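七月 工作间记录 胶粘剂老化那摊事

上午九点四十

恒湿箱又报警了。报警内容是“水位低”，水箱是满的。把浮子拨了一下，它就承认水箱是满的。这台机器跟我共事三年，脾气没改过。

这一轮要弄清楚的还是老问题：Zostomov 那款双组分环氧，说明书写“室温固化一夜”，一夜到底是谁家的一夜。上一批按十二小时算，拉伸剪切的数据散得像撒了一把豆子。这一批改成二十四小时，夹具不动，配比不动，人也尽量别动。

配胶的秤换成了 Nishimura 那台。旧秤最后一位数字一直在跳，我们假装它在四舍五入，假装了半年。

十一点

试片打磨完，丙酮擦两遍，晾干。编号从 148 开始，前面的号被上一位同事用掉了，用在哪儿没有记录，柜子里也没找到对应的试片。暂且认为它们为科学献身了。

搭接长度用卡尺逐片量过。148 和 174 两片偏长，单独放，不进平均值。 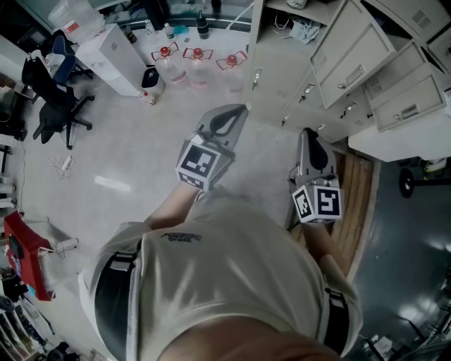
下午两点 拉伸

第一片，745 牛，断在胶层里，断口发白，挺体面。
第二片，606 牛，一边干干净净，胶全留在另一边。典型的界面破坏，也就是有人没擦干净。打磨和擦拭都是我做的，此处不再展开。
第三片夹歪了，软件没存上，作废。

Trovton 的导出软件依旧把小数点写成逗号，表格打开后力值全变成文本。写了个替换脚本，放在共享盘“临时”文件夹里。那个文件夹里最老的“临时”文件，年纪比恒湿箱还大。

四点半

重看断口。界面破坏那片边缘有一圈亮的，像油。怀疑丙酮瓶。瓶身标签是手写的，写着“丙酮（新）”，墨水已经褪成淡紫色。下次开一瓶真正新的，做对照：旧瓶擦三片，新瓶擦三片，其余照旧。如果差别明显，我就可以把今天的数据归罪于溶剂，心里会舒服很多。

另外，Novell 寄来的底涂剂样品到了，附一张安全说明，字号小得需要显微镜。先放冷藏，等对照做完再开，免得两个变量一起改，最后谁也说不清。

待办
订丙酮，小瓶的，别再买一桶。
恒湿箱浮子拆下来洗。
夹具左侧定位销松了，找合适的销子换上。上次用胶带缠的那圈请不要再加厚了。
编号本放回抽屉，用完写上用途，哪怕写“掉地上了”也行。

六点差五分，恒湿箱又说缺水。没理它，明早再看。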